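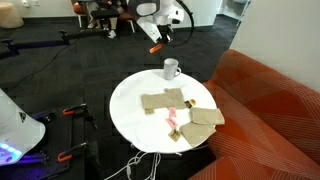

Ratetti gets a big puzzle update, and it's free

I've been glued to Ratetti since the winter (my poor inbox), so you can imagine the noise I made when the new version popped up for download this morning. It's called the Bredach update, after the foggy little island where all the new levels are set, and it adds 102 puzzles to the main game. If you already own Ratetti you don't pay a penny. If you don't, the trial still gives you the first 30 levels before it asks for any money, and that kept me going for a good few evenings.

For anyone who hasn't tried it, you slide letter tiles along canals, and when they bump together in the right order they make a word and the lock gates open. Sounds simple! It is, up to the point where the tide comes in and starts pushing your vowels back the way they came. The Bredach levels add ferries, which carry one tile at a time and only leave when you've made a four-letter word somewhere else on the map. I got properly stuck on the third one and had to go and do the washing up.

The team behind it is Vedis, who also made that lovely card game Pritchard a couple of years ago. I sent a few questions over to Lowri Trevor, the lead designer, and she wrote back within the hour. She told me the ferries were meant for a different game altogether, one that never got finished. "We had them sitting in a drawer and I kept going back to them," she said. "They were too slow for an arcade game but they suit this one down to the ground." She also let slip that the hardest level in the update took her own testers 216 moves between them before anyone found the short way through, so I don't feel quite so bad now.

There are some smaller changes too. You can finally turn the seagull noises off without losing the music (hooray), the hint button waits a bit longer before it starts flashing at you, and your saved games now carry over if you move to another computer. The word list has been tidied up as well, with plenty of British spellings that used to be refused. I tried "colour" straight away and in it went, lovely.

The download is 172 MB, so it shouldn't take long unless your broadband is as moody as mine. You'll need to close the game first and then run the updater from the start menu, and it keeps all your old scores. Mac players have to wait until March, I'm afraid.

Lowri says there'll be a daily puzzle later in the spring, with a shared scoreboard for friends. I've asked for a team version too and she hasn't said no. Right, back to that third ferry.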